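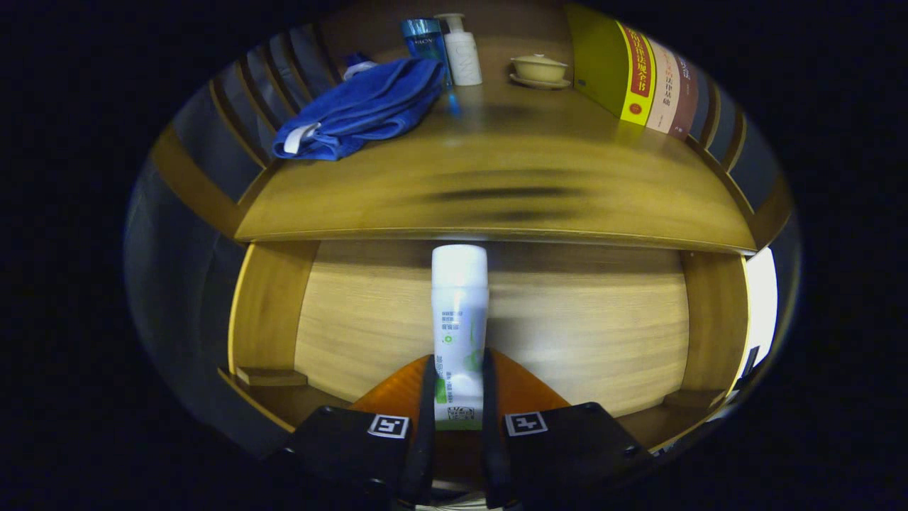 Azimi: Original Score - Frequently Asked Questions

Last updated 2023-03-01

Trillel is releasing the score to the feature film Azimi on vinyl, CD and digital. These are the things people write to us about most. If you ordered through a record store and not through our own shop, please contact the store first, as we can't see or change those orders.

THE MUSIC

Who wrote the score?

Han-gyeol Hyun composed all of it. Kourosh Ghaffari conducted the recording sessions and plays the santur on four of the tracks.

Is this the complete score?

No. The film has a little over an hour of music, and the album has 47 minutes. Hyun chose the tracks and put them in order. Several short cues were joined together so they play as one piece, and a few that were mostly held notes under dialogue were left out. There are no plans for an expanded edition.

Are the tracks in film order?

Mostly. "The Pump House" comes from the last third of the film but opens side B. Everything else follows the story.

Is the song from the end credits included?

No. The end credits song is an older recording owned by another label, and we were not able to license it for the album. The short piano version heard in the train station is Hyun's own arrangement. It was cleared separately and is track 12.

Why does "Letter to Fornel" sound different from the film?

The film uses an early demo of that cue, made with samples before the orchestra was booked. The director liked it and kept it in the final mix. For the album, Hyun recorded it with live strings. It is slightly slower and has a longer ending. The demo is not on any version of the album.

Where was it recorded?

The strings and woodwinds were recorded at Drokwood, a former chapel that has been used as a studio for many years. The percussion, santur and piano were recorded later in a smaller room and added at the mix. You can hear the chapel most clearly at the end of track 5, where the reverb was left to fade out by itself.

Are there track titles that spoil the film?

One, arguably. If you haven't seen the film and want to know nothing, don't read the back cover.

FORMATS

What formats are available?

Vinyl (single LP, black), CD, and digital download or streaming. There is no cassette.

How many LPs were pressed?

564. The jackets are not hand-numbered.

Will you press more?

We don't know yet. If we do, the second pressing will be on a different color of vinyl and will have different text in the runout, so the first pressing can be told apart.

Does the vinyl come with a download?

Yes. A card with a code is inside the jacket. The code gives you the full album in your choice of MP3, FLAC or WAV. It can be used once and does not expire. If the card is missing, send us a photo of the LP label and we will email you a new code.

Was the vinyl cut from a different master?

Yes. The LP has its own master with less limiting than the CD and streaming versions. The low drums in "Night Crossing" were also brought down a little so that the side would cut cleanly. The CD and digital versions share one master.

Is there a surround or spatial mix?

No. The album is stereo in every format. A surround mix exists for the film itself, but it was built around the dialogue and effects and doesn't stand alone as an album.

What is in the CD booklet?

Notes by Hyun, a short interview with Ghaffari about tuning the santur to match the orchestra, full session credits and stills from the film. The LP has the same notes and credits on a printed inner sleeve. The interview is only in the CD booklet.

ORDERS AND SHIPPING

When does the album come out?

The digital version is out now. CDs and LPs start shipping in April. Orders go out in the order we receive them.

I ordered a CD and an LP together. Will they ship together?

Yes. If you want the CD sent ahead, place two separate orders. We can't split an order after it has been placed.

Can I listen while I wait for my LP?

If you order from our shop, the download link is in your confirmation email. That is in addition to the code card in the jacket, which you are free to give away.

I didn't get a confirmation email.

Check your spam folder first. After that, the usual cause is a typo in the address. Write to us with your name and zip code and we can look it up.

Can I change my shipping address?

Yes, until you get the email saying your order is being packed. Reply to your confirmation with the new address. After that email goes out, the label has been printed and you will need to ask the carrier to redirect the package.

Do you ship outside the United States?

We do, to most countries. The shop will show you the rate before you pay. Import taxes and customs fees are not included and are charged by your own country. We can't mark orders as gifts or put a lower value on the customs form. For one LP, it is often cheaper to buy from a store near you - please ask them, as our distributor takes orders from independent shops.

My record arrived damaged. What should I do?

Email us within 7 days of delivery with photos of the record or jacket and of the outer box. Please keep the packaging until you hear back. We will replace a warped or scratched record, or a jacket with a split seam. Small corner dents are not something we replace, and a light crease around the spine is normal for this type of jacket. If we have run out of copies, you will get a refund.

My record has a tick or pop.

Clean it once and play it again. New records often have paper dust on them from the inner sleeve. If there is a repeating noise in the same spot, tell us which side, which track and the time, and we will check it against our own copy.

Can I cancel?

Any physical order can be canceled before it is packed, unless you have already downloaded the files. In that case we refund the order minus the price of the digital album.

USING THE MUSIC

Can I use a track in my video?

You need a license first. This includes student films, podcasts, video essays and wedding videos. Write to us with the track title, how long a section you want to use, where the video will be shown and whether it earns money. Student films that are only shown in class or at school festivals are usually free, but we still need to send you the paperwork.

I reviewed the album and my video was claimed. Can you release it?

Usually, yes. Short clips in a review are fine with us. The claim is made automatically by the platform, and we don't see it until someone disputes it. File the dispute, say that it is a review, and then send us the link. Please don't upload full tracks with a still picture.

Is there sheet music?

A piano reduction of the main theme and "Letter to Fornel" is being prepared. The full orchestral score is not for sale. Orchestras and school ensembles that want to perform the concert suite can rent the parts. The suite lasts 12 minutes and needs strings, double woodwinds, two horns, harp, percussion and piano. The santur part can be played on hammered dulcimer, and there is a version of it in the rental set with the notes respelled for that instrument.

Can I record a cover version?

Yes, if you get a mechanical license the same way you would for any other song. You don't need special permission from us unless you change the melody in a large way or add words. Hyun has asked to see any lyrics in advance.

Do you license to games or advertising?

Games, yes. Advertising is decided case by case together with the film's producers, and it can take several weeks. Please don't cut the music to picture and then ask.

OTHER

Will there be a concert?

Nothing is booked. If something is announced it will go to the mailing list before it goes anywhere else.

Can I get a signed copy?

Hyun signed a small number of CD booklets, and all of them have been sold. We can't pass items along to be signed.

I'm a journalist or radio programmer. How do I get a copy?

Send us the name of your outlet or show and a link to recent work. We send files, not discs. Radio programmers can ask for the edit of "Night Crossing" with the shorter intro.

There is a mistake in the credits.

There is one that we know of. The second oboe player was left off the CD booklet. The LP sleeve and the credits on our site are correct, and the booklet will be fixed if it is reprinted. If you played on the sessions and see anything else wrong, please tell us.

How do I reach you?

Use the contact form and choose "Azimi" as the subject. Include your order number if you have one. We answer on weekdays, normally within two working days, and a second message about the same order moves it to the back of the line.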